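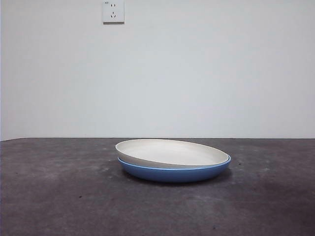

Esine, 15 September 2021

The plate stacking cell has been out of tolerance since I moved the bench, so most of this week went on setting it up again. I call the cell Trolla, after the label on the crate the arm arrived in. These are mainly notes to myself for October, when it all has to be done a second time at the other bench.

The test is a white plate on a blue one. The white is slightly smaller and should nest inside the blue rim, level all round. At the moment it sits with the left side higher than the right. The blue rim shows as a thin lighter band under the white, widest at the right end, and that band is what I go by when judging the offset.

Checks, in the order I did them:

Base bolts. Two had backed off a little. Retightened all of them, crosswise, in two passes.

Table height. The software had 146 mm from the base flange to the table top. I measured 143. The table is now shimmed by 3 mm and the stored value stays at 146, as I did not want to re-teach every point.

Reach. The place point is 650 mm from the base axis. I tried it closer in and the wrist ran near its limit on the way out, so it went back.

Fingers. The pads were worn on one side only. Swapped them for the Tang set, which is softer and grips the white plate without marking it. The blue one has a glossier outside wall and needs slightly more force. Both values are in the Skandidau config file, under grip, not under tool where I first looked.

Release. Still the weak point. One finger lets go before the other and the plate drops on a tilt. Slowing the opening to about half speed helped, but not enough. The next thing to try is lowering the release point in small steps until the white plate is seated before the fingers move.

The table top could do with a proper clean as well. It is scuffed on the left and there are specks all over it, and with a dark grey surface the vision threshold is set low enough for the bright ones to matter. I raised the minimum blob size for now.

Spare pads are in the drawer with the hex keys. Order more before October.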